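My phone is five years old and I have decided to be proud of it

I bought the Dindeo in an April sale, five years ago, mainly because the other one I wanted was out of stock in every color except a pink I could not defend at work. I had no plans to keep it this long. I had a vague idea that I'd be a person who upgrades, the way I once had a vague idea that I'd be a person who runs.

The battery health screen says 91 percent, and I don't believe a word of it. By four in the afternoon the thing is gasping. I've watched it go from a third full to completely dead during one call with the dentist's hold music. If that's 91 percent, I'd like to see what they call 70.

So last month I did what everybody does and went looking for a new one. This was a mistake. I lost two evenings to comparison videos in which people with very good lighting held two black rectangles next to each other and said the one on the left felt more premium. The Cludine has a 200 megapixel camera. I take pictures of parking garage signs so I can find my car, and of the backs of shampoo bottles so I buy the right one. I'm not sure the shampoo needs 200 megapixels.

The Shao was the one I liked, until I got to the price. It's 1000 dollars before you buy a charger, which they've stopped putting in the box in order to save the planet, and before you buy a case, which you need on account of the whole thing being made of glass. Front and back. I drop my phone about as often as I sneeze.

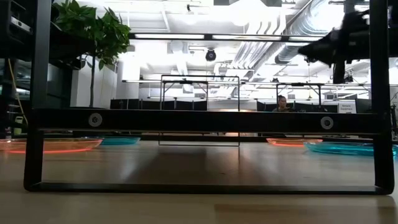
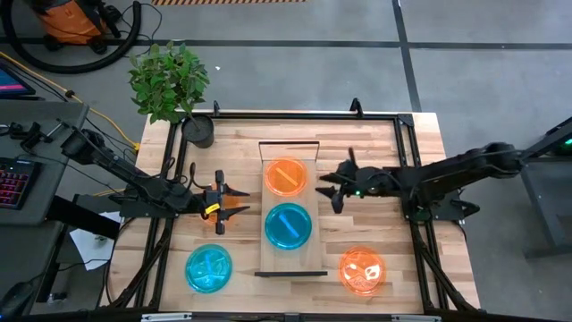
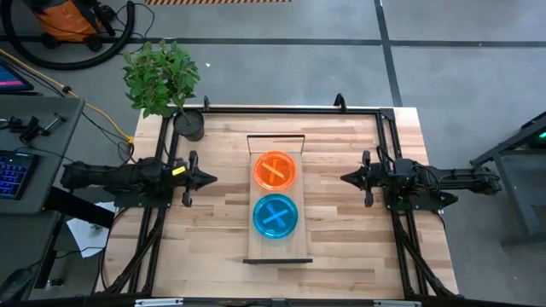
On the bench.

I did go and hold a Shao in person, at the big electronics store out on the Kestham road. It was bolted to a table with one of those curly security cables, so I got to experience it the way a dog experiences a walk. Nice screen, I'll give them that. The corners are rounder than mine. It opened the camera before I'd finished touching the icon and then showed me, in tremendous detail, the underside of my own chin.

The salesman asked what I mostly use my phone for. I wanted to say something impressive and couldn't come up with anything. Messages, maps, the weather, a card game I'd rather not discuss, an alarm at 6:40 and another at 6:50 for when I've ignored the first one. He nodded like a doctor and steered me toward the most expensive model, which folds in half. I asked what the fold was for. He said it was for when you want it smaller. Mine has been small the whole time.

The trade-in offer was what finished it. They have a machine for this now - you answer a few questions on a screen about scratches and whether it turns on, and it thinks it over and gives you a number. The number for my Dindeo was less than I'd paid for lunch. I had a fairly modest lunch.

I drove home and ordered a new battery. The little repair place by the post office wanted 70 dollars to put it in, and I'd love to tell you I did it myself with a heat gun and a set of tiny screwdrivers. I watched one video, got as far as the part where the man says "be very careful not to puncture it," and went to the post office end of town with my wallet open.

It's been two weeks. Yesterday I went to bed with 41 percent left and lay there feeling wealthy. The speaker still crackles on anything with bass, and there's a gray smudge in the top corner of the screen that I've been blaming on the weather app. The keyboard still thinks I want to say "duck," so some things are working exactly as designed.

I also deleted some 200 apps' worth of notifications, or that's how it felt. A flashlight app had been sending me offers. I don't remember having a flashlight app. The phone comes with a flashlight.

The software updates stop next spring, according to a page on the Dindeo site that took me most of a cup of coffee to find. After that I suppose I'm on my own out there. I've put a reminder in the calendar to start looking again, and another one ten minutes later.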